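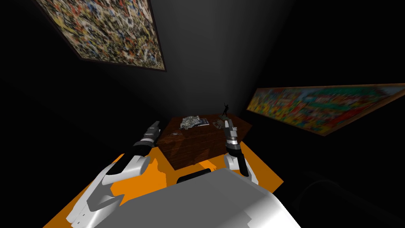 Both arms at the table in our simulated room, dark figurine at the back.

Please look at the picture before the number

By Sebastián Maldonado

I write planning software for robots with two arms, and most of my days go to a room that does not exist. It has a table, an orange floor, two big paintings on the walls and very little light. My colleagues at Sanine sometimes ask why we need paintings for testing a grasp planner. My answer is that the planner does not need them, but the perception module has to live with them, and the two parts are tested together or they are not tested.

My opinion in this essay is simple, and I have defended it in meetings with small success. We trust the success rate too much, and we look too little at what the robot sees.

In May we ran 2,101 episodes with our planner, which is called Stalon. After the run there was one number on the dashboard, and for one week everybody spoke only about this number. Was it higher than in the last release? It was. So the release went out. I was also satisfied, I must admit it. Then my colleague Michalík opened 15 of the failed episodes and played them slowly, one after another, with the camera views beside the plan. It took him an afternoon. In seven of them the plan was correct for the world that Stalon believed in, and this world was wrong. Two objects had been joined into one, or a shadow had received a collision box.

The dashboard called all of these "planning failure". For weeks I had been repairing a planner that was not broken.

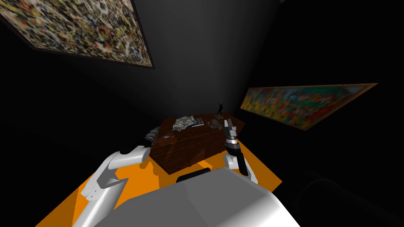

Crumpled heaps and a booklet on the same table. Where one object ends is a question for the segmentation.

Consider a table like this one. A heap of crumpled paper lies on top of a flat booklet. Another heap, which I would call paper or maybe cloth, is near the back, and from the head view the right gripper covers part of it. A person has no trouble here, or only a little. For the software every one of these facts is a decision. Is the booklet part of the heap? Does the second heap continue behind the fingers? If the module answers "yes" with full confidence, the planner has no chance to be careful, because it receives a clean box with clean sides and no sign that anyone was guessing.

I think this is the real fault in how we build our tools. Uncertainty exists inside the perception module, and at the interface we throw it away, since a box with hard sides is easier to send. Later we add a safety margin of 19 millimetres to every box, to the well-seen ones and to the guessed ones equally. The margin is too large for the first kind and too small for the second. I chose this value myself, so I am allowed to complain about it.

There is a serious argument against me. A person cannot watch thousands of episodes, and a person who watches gets tired and begins to see what he expects. Numbers can be compared between releases, and impressions cannot. I agree with all of this. I would never remove the dashboard. I only ask that the failed episodes be opened by the person who wrote the code, a handful from each release, chosen by a random seed so that we don't choose our favourites.
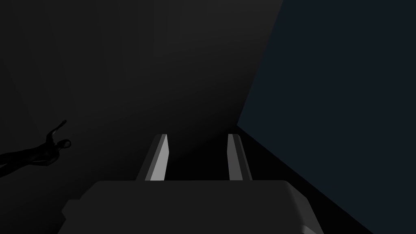 Last modified: Nov 8, 2021

The gripper view teaches me the most, although it is the least beautiful. Two pale fingers, open, with darkness between them, and at the left side a dark shape with a raised arm. Everything else is plain surface. When I first began to look at such views with attention, I understood how little we give to the last part of the motion. In a view like this one I would not want the software to correct a grasp by itself. I would want it to say that it has nothing to work with and to ask for another viewpoint.

Saying "I cannot see enough" is not an available output in Stalon today. The function returns a pose or it returns an error, and an error counts against the success rate. In this way our measurement punishes the behaviour I would like most on a real machine. A robot that guesses and is lucky gets the same point as a robot that knew.

Some teams will say that the cure is a brighter room. It is true that we could turn up the lights in Karel, our scene tool, by changing one line. We have done it for debugging, and it is pleasant to work there. But kitchens in the evening are not bright, and storage rooms are almost never bright, and I would like to meet the dark first in a place where a mistake costs only computing time.

For the next release I have asked for two changes. Each box shall carry a value for how well its sides were observed, and the planner shall be allowed to spend time on a second look without losing points. The first change is already in review. The second one is still being discussed, mostly by people who like the old number.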